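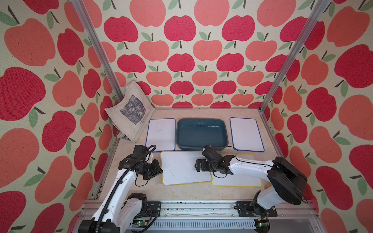
**Consular post in Bemska: change of honorary consul**

Farzad Asadi takes over as honorary consul in Bemska in February. He succeeds Kianoush Akbari, who held the post for two terms of 3 years and did not seek a third. The appointment was confirmed by the foreign ministry after the host government gave its written consent, a step that took longer than the selection.

An honorary consul is not a career diplomat. The post is unpaid apart from a fixed allowance for office costs, and the holder may keep other employment. Immunity covers official acts only. Mr Asadi will remain a partner in the shipping agency Entwistle and has filed a declaration of interests, which members may read at the Sevville office on request.

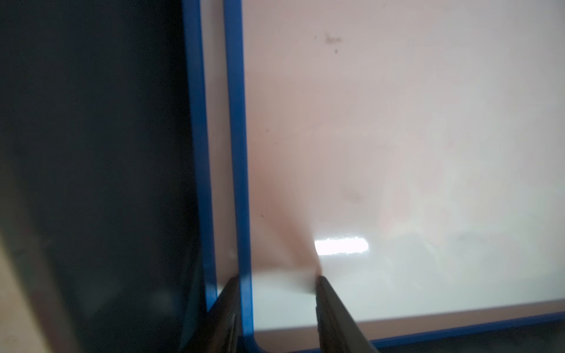
The Bemska district has over 3000 registered nationals. Last year the post handled 240 requests for help, mostly lost passports, hospital admissions and the witnessing of signatures. It cannot issue full passports. Applications are checked locally and sent to the embassy in Vamemmont, where the normal turnaround is 6 weeks. Emergency travel documents can still be issued on the spot for a single journey home.

Appointments already booked with Mr Akbari stand and need not be made again. Documents he has signed and sealed stay valid after he leaves. Where a form names the consul in print, applicants should use the new version; the old one will be returned unprocessed from the start of March.

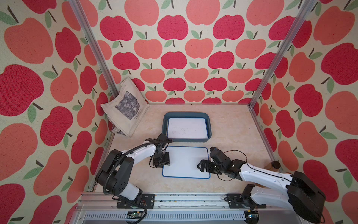 Mr Akbari's final report asks the ministry for a second clerk and for the right to take fingerprints locally, which would spare applicants the trip to Vamemmont. The ministry has acknowledged the report but has given no date for a reply. Both requests were also made in his previous report. The clerk's post would need money from the next budget round, while the fingerprint change requires only an amended instruction from the embassy.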